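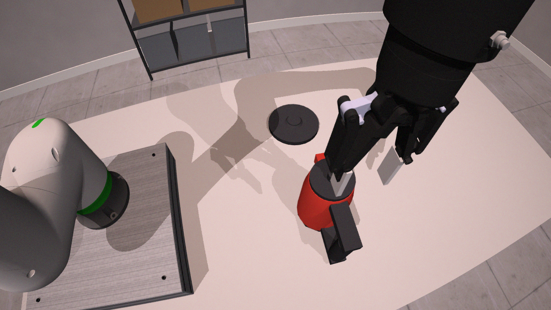
Simulationsansicht aus unserem Projekt: der geöffnete Greifer über dem roten Topf, daneben der Deckel.

Projektbericht der AG Robotik: »Deckel drauf!«

Als wir im Oktober angefangen haben, konnte kaum jemand aus der Gruppe mehr als ein paar Zeilen Python. Inzwischen fahren wir einen kompletten Arm durch eine virtuelle Küche, und das macht riesigen Spaß! Unser Projekt heißt Zolier, und die Aufgabe klingt erst mal harmlos: Der Arm soll den Deckel greifen und auf den Topf setzen.

Gearbeitet haben wir in 2 Teams. Team Quaye hat die Szene gebaut, also Tisch, Topf, Deckel und das Regal im Hintergrund (die Kartons und Kisten darin hätten nicht sein müssen, sehen aber super aus). Team Brendidetti hat sich um die Bewegungen gekümmert. Tetteh Bonsu aus der Oberstufe hat uns dabei gezeigt, wie man Zielpunkte so setzt, dass der Arm nicht mit dem Ellenbogen durch die Tischplatte will.

Am meisten Kopfzerbrechen hat uns der Deckel gemacht. Er ist flach und dunkel, und der Knauf in der Mitte ist sehr niedrig. In den ersten Versuchen rutschten die Finger einfach darüber weg. Wir haben dann die Reibung der grauen Fingerflächen angepasst und den Greifer langsamer schließen lassen, danach lief es deutlich besser. Auch der Topf hatte seine Tücken: Mit Griff auf der einen und Tülle auf der anderen Seite muss man genau überlegen, von wo man anfährt.

Insgesamt haben wir 286 Durchläufe aufgezeichnet. Bei fast 15 Prozent landete der Deckel schief auf dem Rand, meistens dann, wenn der Topf beim Start stark gedreht stand. Daran wollen wir im nächsten Halbjahr weiterarbeiten. Außerdem möchten wir 4 verschiedene Töpfe ausprobieren und das Ganze beim Schülerwettbewerb Fasstead vorstellen. Die Anmeldung ist schon ausgefüllt!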